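2024-06-19

We moved into the new place in Namdale in April, and I have been sweeping the same floor ever since. It's terracotta tile, squares, with light grout between them, and it runs up to the doorway of the next room, where the floor changes to something pale and shiny that looks like marble. Everything collects on the terracotta side. Crumbs, grit, bits of whatever came in on shoes.
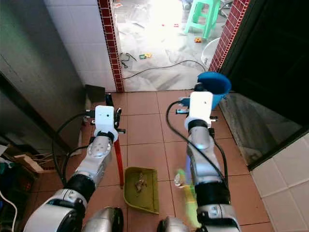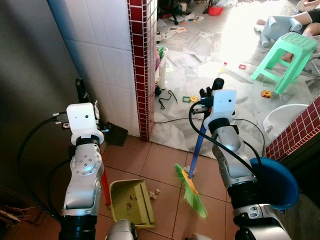

*Terracotta on the near side, the shiny floor and the green stool through the doorway, and a dustpan with something in it.*

I own too many sweeping tools for the size of the place. The red-handled broom came with us from the old apartment. The one with the blue handle has bright green bristles, and I bought it at Hendimon on a day when I couldn't find the first one. It was behind the door.

The dustpans are the same story. The greenish one is the one I like. It sits flat on the tile with its edges up, so I can leave it on the floor while I go back for the corners. Samran prefers the blue one and says the green one lets the fine dust slip under the lip. We have not settled this.

My routine is simple. I start at the wall and pull toward the middle, then do the strip in front of the doorway last. The grout lines are the slow part. They sit a little lower than the tile, and a broom pushed straight along the row leaves a thin line of dirt behind it. Going across at a slant works better - two short strokes and one long one, then on to the next few tiles. After that I run the damp mop over the lot, usually in the evening.

The shiny floor is a different job. Dust shows less on it, but toys show more, and there are always toys. Small plastic pieces, mostly, green and yellow and orange. I used to pick them up before sweeping. Now I sweep the terracotta first and leave the other room for after dinner, when the pieces have to go back in their box anyway. The mint green stool gets moved twice a day and ends up back near the doorway every time.

Nives Lo Presti asked me in the comments last month what I use on the red tile trim around the door. Warm water and an old toothbrush, with a little dish soap if it's greasy. I tried the Lamrani tile cleaner once and it left a film that took me 2 more washes to get off, so the rest of the bottle is under the sink.

Next job is the hooks. I want both brooms up on the wall by the weekend - I have five hooks left over from the hallway and only need a couple. Samran wants the bucket hung up too, but I don't think the wall will take it.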